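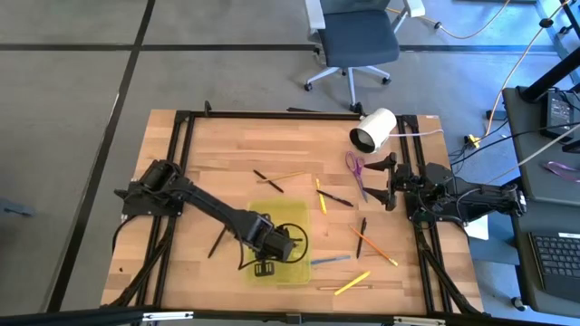
By Qistina Krishnan
October 2019

Section 4. Loading the Torno label printer and printing bin labels

Before you begin, the printer must be plugged in and the Zudo stock list must be open on the computer it is connected to. If you have not yet installed the driver, go back to Section 2.

Loading a roll

1. Turn the printer off with the switch at the back.
2. Press both green tabs and lift the lid until it stays up by itself.
3. Take out the empty core. Keep the two plastic end caps.
4. Push the end caps into the new roll. The cap marked L goes on the left.
5. Set the roll in the cradle with the labels feeding from underneath.
6. Pull the end of the roll forward under the guide bar until it passes the cutter.
7. Close the lid and press down on both sides. You should hear two clicks.
8. Turn the printer on. It feeds one blank label and stops.

Caution: The print head stays hot after a long run. Wait 15 minutes before touching anything under the lid.

Note: A full roll holds 600 labels. The Zudo counter does not reset itself when you change the roll. Go to Settings > Supplies and choose New Roll.

Printing a label for one bin

1. In the stock list, select the row for the bin.
2. Click Label. A preview opens on the right.
3. Check the bin number and the short name. The short name can be up to two lines.
4. Choose a size. Use Wide for bins and Narrow for drawer fronts.
5. Click Print.

If the short name runs off the preview, shorten it in the stock list and not in the preview window. Changes made in the preview are lost when you close it.
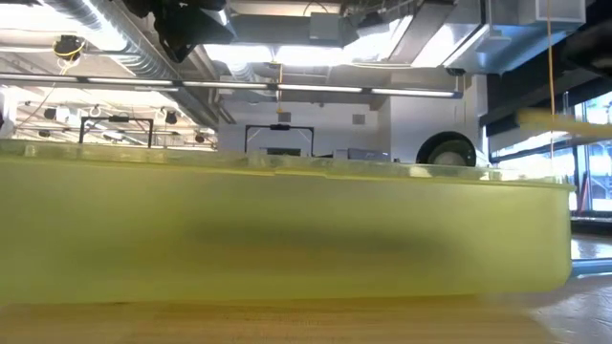

Put the label on the long side of the bin, near the upper corner, where it can be read with the bin on a shelf. Wipe the spot with a dry cloth first and press from the middle outward. Colored bins need a label even when they let some light through: with a translucent yellow-green one, an item inside shows from the side only as a soft dark shadow, and you can't tell what it is. Stay below the rim so the lid does not catch the edge of the label. Rounded corners will lift a label within a few weeks, so keep to the flat part of the side.

Printing a batch

1. Tick the rows you want. To tick a whole shelf, click the shelf heading.
2. Click Label, then Batch.
3. Enter the number of copies. The limit is 100 labels in one batch.
4. Click Print and leave the lid closed until the light stops blinking.

Note: Batches print in shelf order, even if you have sorted the list another way.

Caution: Do not pull on labels while the cutter is moving.

Error codes

E2: The lid is not fully closed. Open it and close it again.
E5: The roll is empty or the end has slipped behind the guide bar. Repeat steps 5 to 7 under Loading a roll.
E745: The label size in Zudo does not match the roll. Change the size under Settings > Supplies.

For E5 on a roll that is still full, see Section 7, Cleaning the sensor.

Last updated by Bindu Gounder: E745 added to error codes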